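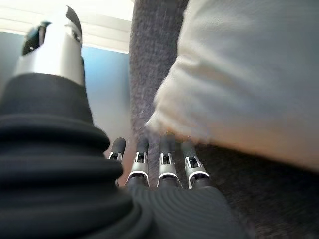 Which cloths do we fold first?
The pale ones go first, then the grey ones with more texture, as the thick cloth is easier when the table has space.

Folding at Eltorbridge, July 2025

Welcome to my small gallery page. My name is Hajnalka Lakatos and I take care of the textiles in our house. We have 40 cloths for the guest rooms, and I fold each one in the way I learned from my aunt in Pullau: two times long, then one time across. A grey cloth needs a slow hand at the corners. More pictures will come when the autumn curtains are ready.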